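Sorting the big bricks, and a question about the tub

The toddler bricks came back from my sister's place in Astwood in November, in a grocery bag with a split handle. I had been putting off dealing with them. We already had a tub of the small kind, 1,789 pieces according to the label I wrote when I last had the patience to count, and the chunky ones had been mixed in with those for years before they went to Astwood. Now I had a chance to do it properly.

I used brown paper under everything. The white table shows every scratch, and bricks slide on it. A big sheet of paper also makes a decent tray. You can lift two corners and pour whatever is on it into a box.

The first thing I did was wash them. Warm water, dish soap, an old toothbrush for the studs. I let them dry overnight on a towel and put out only a few at a time after that. Too many at once and I start building things.

Color or size was the next decision. Most of the advice I found says to sort by shape, because it is easier to spot a red piece in a pile of mixed colors than a certain shape in a pile of red. For small bricks I agree. For these, there are so few shapes that color is enough. A child of two or three can do it too, and putting away is half the point.

The other thing to do early is pull apart anything that is stuck together. A green one was sitting with a light blue one, and I would have thrown the pair in a bin without thinking. The green one with the eyes on it stays with the greens. My niece wanted it kept separate as a pet.

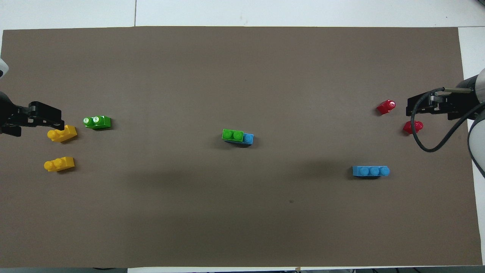 What goes in which box

I bought shallow boxes from the Dumlao store on the Irkbridge road. They are clear and the lids come off without a fight. I got 5 of them and paid too much for the lids.

Yellow and green share a box. Blue gets its own, and so does red. The odd parts, meaning wheels, a door and half of a fence, go in a fourth. The last box is empty for now and will probably end up with crayons in it.

I write the color on a strip of masking tape on the short end, since that is the side that faces out on our shelf. The shelf is 27 inches deep, so the boxes go in lengthwise with room behind them for the puzzles.

Before boxing I put the bricks out in groups on the paper and leave them a minute. It is easier to see a wrong one when there is some bare paper between the groups. Two clusters is a good amount to work with. With more than that I start reaching across and knocking things over.
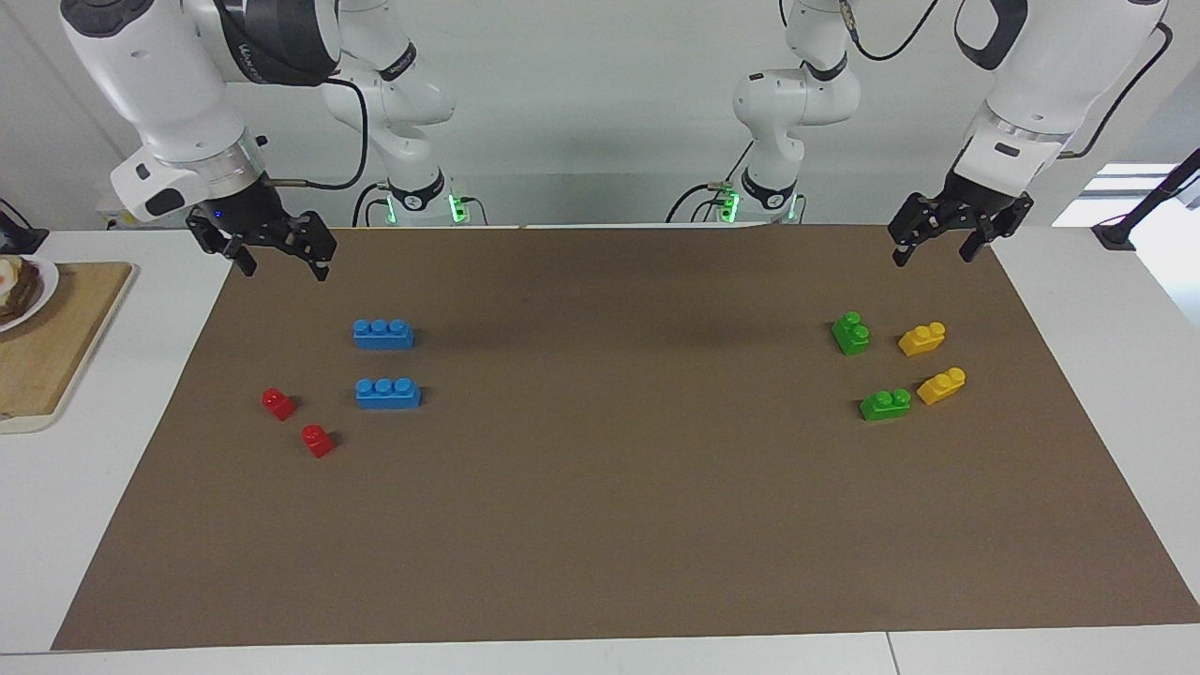
Pacita Soriano wrote to say that she gave up on color boxes after a month and went back to one wide drawer, with the big bricks on the left and the small ones on the right. Her kids dump everything out anyway, she said, and a drawer can be filled again with one sweep of the arm. She also thinks dish soap is a waste and uses plain warm water.

She may be right about the drawer. We don't have one that wide. I'm keeping the soap.

The small bricks are next. I'll do those by shape, in the evenings, and I don't expect to finish before spring. If anyone has a use for half a fence, let me know.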